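Altier Publishes Care Routine for Two-Arm Handling Cell

TURSIDE, December – Altier has released the setup and upkeep routine for its two-arm handling cell at Turside, covering the arms, the hands, the gloves and the cable runs. The routine was written with Rultolden, which services the arms, and applies to all work with cord, string and thin cable.

The cell uses two white arms that work toward each other over a stone-look tabletop. Each arm ends in a black robot hand. Thin, flexible items are hard on this kind of setup. They slip between fingers, wrap around joints and catch on anything that sticks out near the wrist, and most of the service calls logged at Turside have involved one of those problems.

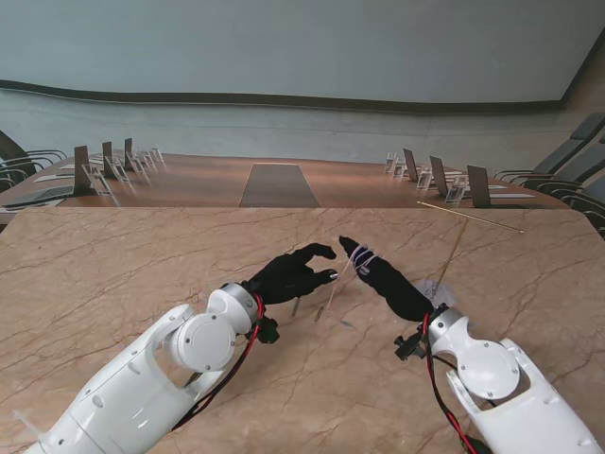
The two arms at the Turside cell, with string looped around the fingertips of the right hand.

Under the new routine, operators stop the cell and clear any wrapped material by hand before the next cycle. Loops are unwound from the fingertip end. Cutting is allowed only when a loop has worked its way down to a finger joint, and the cut pieces must be collected before power is restored.

The wrist cables get their own check. The operator moves each arm slowly to its 4 taught rest positions and watches the cable through the full turn of the wrist. A cable that pulls tight in any position is given more slack at the first tie below the wrist – the connector itself is not to be moved or turned to make room. Screws on the wrist ring are checked with a torque driver once per shift.

Gloves are treated as a wear part. The knit gives the fingers some grip on smooth cable, but it picks up lint and loose fiber, and a worn fingertip changes how the hand closes. Rultolden recommends brushing the knit at every shift change and replacing both gloves as a pair, even when only one shows damage. Closing positions are taught again after each glove change. 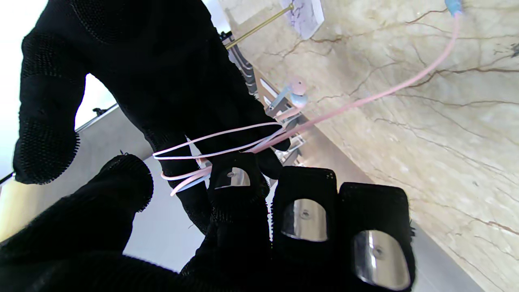
Thin pink cable coiled around a gloved finger, with an earbud hanging from the same cable.

Metal plates on the fingertips are wiped with a dry cloth. No oil or spray cleaner is used on or near them. If a plate can be moved with a fingernail, the hand is taken out of service and the plate is refitted on the bench.

Hedegaard, which supplies the spare hands, will keep 3 at Turside so that a swap can be made on site. A full hand change covers 11 steps, from parking the arm to the final grip test, and the printed sheet is kept at the cell. Staff who have not done a change in the past 12 weeks repeat the bench training first.

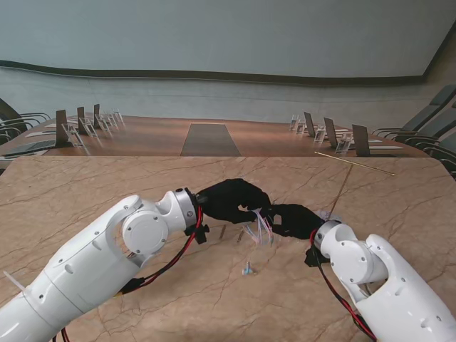 TURSIDE, December

Altier will apply the same routine to handovers, where both hands hold one item at the same time. Fine wire is the main concern in this work. Before a handover program is run at full speed, it is stepped through at low speed with the operator at the stop button, and the gap between the fingertips is checked at the closest point.

The routine is available to Altier service customers on request.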